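The Small Kitchen

Soudabeh Parsa did not set out to fill her house with pretend food. It began one rainy Monday, when she stopped at the secondhand shop in Cloltbridge for a lampshade and came home with a bag of play dishes for her niece, and by the time the niece had lost interest (she was on to horses by June) Soudabeh was well and truly hooked.

She keeps the collection on open shelves in what used to be the dining room, and visitors are encouraged to touch. "A play kitchen that stays in a cupboard is a sad thing," she told me, pouring real tea into real cups, which after an hour in that room looked enormous. She likes the dishes best, and she likes them mismatched, the way they end up in any family after a few years of birthdays and borrowing. 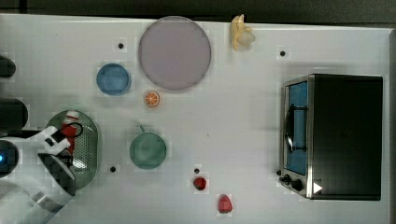 Fruit is where most people start, and I can see why. A banana with its peel folded back, a slice of orange, a strawberry: any child knows what to do with them, and supper can be served within a minute. Soudabeh will happily talk for half an afternoon about whether a toy banana is better peeled or unpeeled. She is firmly for peeled, as it looks ready to eat, though her friend Mahtab Bahrami, who runs a playgroup across town, holds that children ought to be left to imagine the peeling for themselves.

They agree about ovens. A toy toaster oven, Mahtab says, changes the whole game, for suddenly there is waiting to be done, and somebody has to mind the cooking while somebody else sets the table. At her playgroup the oven draws a line of customers most mornings, and she has eaten, by her own reckoning, 58 imaginary pizzas since the fall.

Plates get a wash in warm soapy water and a night on a towel. Anything with a battery is wiped with a damp cloth and kept well away from the sink, a lesson Soudabeh learned with a little blender she still misses. She has 2 shelves left to fill, and she is looking for a teapot.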